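Flevo 12 Touring Kayak — rental and sale page, Palville Landing

I've been renting out boats at Palville for a good while now and the Flevo 12 is the one I end up taking myself when the day's bookings are done. Twelve feet long, sits low, tracks straight even when the wind comes up the lake after lunch (and in August it always does). If you've only paddled those short, wide rental tubs before, you're going to love this thing!

The seat slides back and forth and you can set it without getting out. Two hatches, the rear one big enough for a tent and a dry bag, the front one more of a lunch-and-jacket size. Foot pegs adjust from the cockpit too. We carry 6 of them for rent and keep a few new ones in the shed for sale.

I like it best for the run out to Mistesska Island. Leave by 8 in the morning, go up the east shore, have a swim at the gravel beach and come back with the breeze behind you. Easy day, lots of herons.
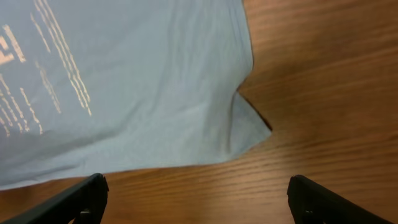

Gwenllian Kneath wrote in to say she took hers all the way around Mistesska in 5 hours with a stop for sandwiches, and that the rear hatch stayed dry but the front one let in a little water in the chop. She'd buy it again, she says, only she'd get the longer paddle.

I'd go along with her on the paddle. The standard one that comes with the boat is fine if you're on the shorter side, but taller folks keep banging their knuckles on the deck. Ask me for the Vrettos paddle when you book — same price to rent, and you can swap at the dock if you don't get along with it.

New boats are $1116 with the seat, the standard paddle and a spray cover. Ex-rental ones go up for sale when the season winds down, scratches and all, so get your name on the list early. Roof straps are extra. Life jackets come with every rental, kids' sizes too, just tell me ages when you call.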